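Tedside Neighbors Newsletter: House and Yard

Picking a Green

My wife and I have decided to paint the dining room green. I mention it here as a warning to the block, and because the editor wanted something on decorating and I was the only person she found standing next to a wet wall.

The decision to go green took one breakfast. The decision about which green has now taken up the winter, a good part of the spring, and a drawer in the kitchen that used to hold batteries. The drawer is full of paint chips. They came from Platent, the paint store at 181 Zitstead Avenue, where the chips are free and the staff will watch you take them without a flicker of judgment. The green rack there has its own corner, and a small bench.
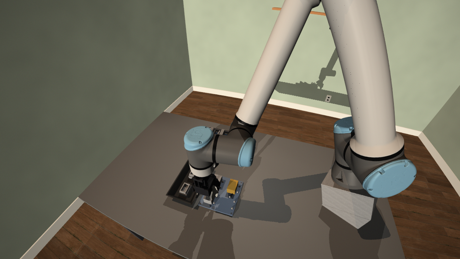 Page last changed: April, 4:12 p.m.

The first thing you learn about green is that it has been named by people who were hungry. Pea, olive, avocado, pistachio, celery, lime. After that come the herbs, and after the herbs come the names that belong to no object at all, such as Quiet Tuesday's cousin in the next row, Remembered Pond. My wife brought home Remembered Pond and taped it up over the sideboard. By lamplight it was the color of a hospital corridor in an old movie. I said I remembered a different pond.

I took the problem to Elango Murthy on Mill Street, who painted houses for a living until his knees objected. He told me to throw out the chips, buy sample cans, and paint a piece of poster board for each one. Big pieces, two coats, with a white border left around the outside so the old wall color doesn't get mixed up in your opinion. Then you move the boards around the room for a few days, including to the corner behind the door where you'll never look again once it's finished.

This is good advice and I pass it along at no charge. The samples do cost money. They are $12 a can at Platent, and each can holds enough to paint one poster board and ruin one pair of trousers. I have kept the trousers as a reference.

Elango also says to look at every color three times, once at breakfast, once in the middle of the afternoon, and once at night with the lamps you really use. Our dining room faces north, so the morning light is thin and a bit blue and makes everything look as if it's waiting for test results. A green that has a lot of gray in it goes flat in there. A green with some yellow in it perks up, and then at night, under the kind of warm bulbs we have, goes right over into split pea soup. We changed the bulbs. Now the color is fine and the guests look ill.
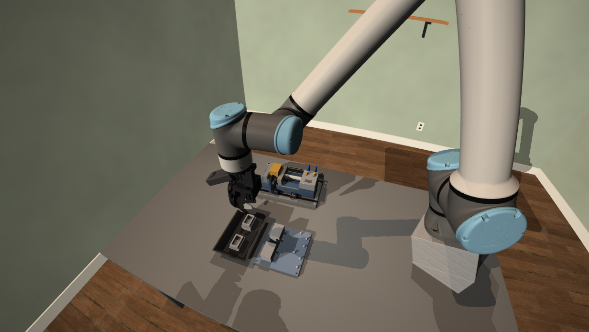
Then there's sheen, which I had hoped to skip. Flat paint hides the lumps in an old plaster wall and keeps a permanent record of every hand that has ever touched it. Semi-gloss wipes clean and shows you each lump individually. Most people end up at eggshell, and so did we, after an evening I would describe as frank. The ceiling gets flat. Trim gets semi-gloss. If you have plaster like ours, with a long shallow dip where a pipe was once chased in and filled by somebody in a hurry, stay with the duller end of the shelf and hang a picture over the dip.

Alasdair Urquhart, across the street at number 71, thinks all of this is nonsense. He has had the same green in his front hall since he bought the place, and when I asked him what it was called he said "green." He picked it by pointing. It's a very nice green. I have stood in his hall with a fan of chips, holding them up one at a time while he waited for me to leave, and have not managed to match it. Platent can scan a flake of old paint and mix something close, but that would involve taking a flake of Alasdair's hall, and the subject has been closed.

For a while we leaned toward the color of the wall behind the counter at Boonyarit, on the corner, which looks wonderful at seven in the evening with a bowl of noodles in front of it. I asked, and they very kindly went in the back and found the can. We did a board. At home, without the noodles, it was just dark. 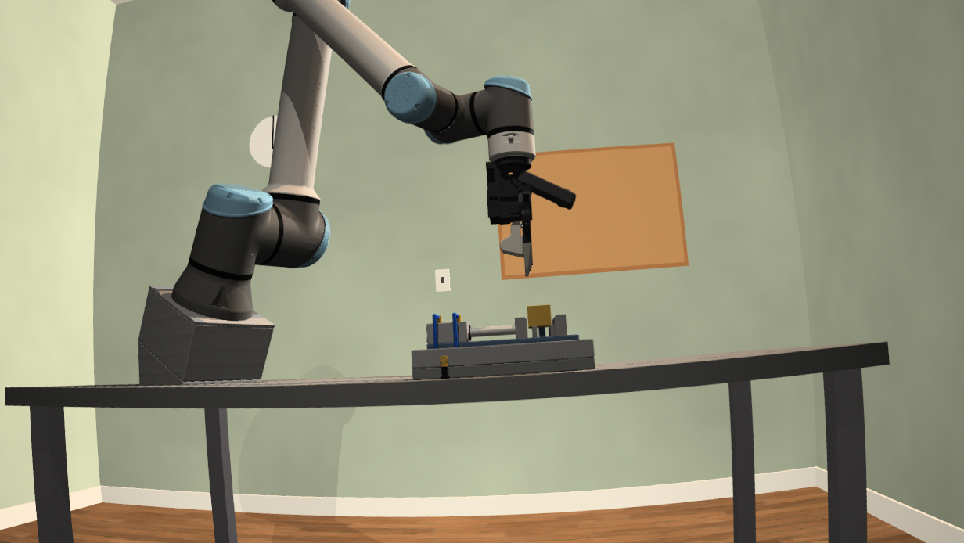
One idea that has kept coming up is to stop choosing and use more than one. People do this on purpose, and it can look quite settled as long as the greens are related and one of them is plainly in charge. The room with the long dark table just above has a muted sage across the back, a brighter, yellower green on the left, and a darker gray-green on the right, and I'd sit down to dinner with all of them. The sage even has a faint mottling to it, which I pointed out to my wife as support for my position on our plaster. She said mottling was one thing and our wall was another. Still, if you want to try it, put the grayest one on the widest wall and let the bright one have a side. Have your corners taped by someone patient, because a wobbly line between two greens looks much worse than a wobbly line between green and white.

Prep is the boring part and takes longer than the painting. Wash the walls first, even if you think they're clean. They've been in a dining room. Fill, sand, wipe off the dust, prime the filled spots, and do not let anyone talk you into a paint-and-primer-in-one over fresh patching compound, or you'll see every patch again in a raking light as a dull little cloud. Elango says one coat of primer and two of color. He also says to write the name and formula of whatever you use on a bit of masking tape and stick it to the back of a light switch plate, so the next person can find it. I took our switch plate off to see if the last owners had done so. They had written "beige."

We've got it down to two boards now. One is a sage and the other is a slightly different sage, and they live on either side of the sideboard. Anybody on the block who would like to come in and vote is welcome after supper. Bring your own trousers. If you've been through this already and have leftover sample cans in any green, leave them on our porch, with the lids on, please.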